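Category: Student Projects / Household and Consumer Studies

Preparing Tea at a Small Counter: A Study of Layout and Surface Protection
Project report, Gestmont College
Submitted 23 July 2022

1. Purpose

The project examined how a single tea station may be arranged on a stone kitchen counter with limited space. The work was carried out in June in the teaching kitchen of Fallard Hall. The kitchen is shared by several courses, and stains on the counter had been raised in two earlier reports from the Brestari module.

2. Background

Marble is easily marked by tea, lemon juice and other common kitchen liquids. The house rules at Fallard Hall therefore require that drinks be prepared on a separate surface. Trays had been used for this purpose in previous years, but they were often missing from the cupboard at the start of a session. A bamboo cutting board with a juice groove was proposed as a permanent replacement.

3. Method

The board was placed on the counter and left there for the length of the trial. Students were asked to prepare one mug of tea each using a pyramid tea bag, and to keep all items on the board until the work was finished. The kitchen log lists 1042 mugs for the previous year, a figure that was used to estimate the demand on the station.

Three points were recorded for each session: the position of the mug, the direction of its handle, and any liquid found outside the board.

4. Arrangement of the Station

The mug was kept well inside the groove, with the handle turned toward the near side of the counter. The left side of the board was reserved for the round wooden base. 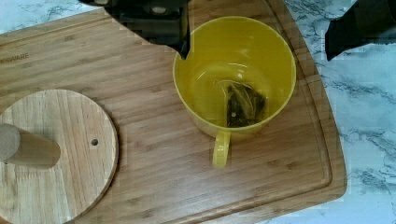

Yellow mug and tea bag on the bamboo board.
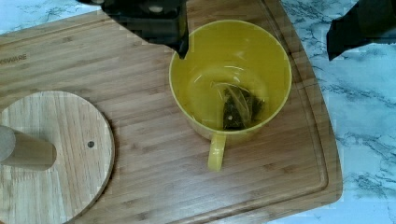

5. Findings

Spills were small and in most sessions stayed on the board. Drips from the tea bag as it was carried to the bin remained the main source of marks on the marble. The group also noted that a board of this size leaves little room for a kettle, which had to stand on the far counter.

6. Recommendations

The board should remain at the station and be wiped and dried after each session. A small dish for used tea bags should be added. A second trial with two mugs is planned under the Ververidis practical unit.

Related reports
- Drying Racks and Shelf Space in Shared Kitchens
- Care of Bamboo Utensils: A Short Trial
- Labeling Dry Goods in the Fallard Hall Pantry

Contact the Projects Office | Copyright Gestmont College | Back to top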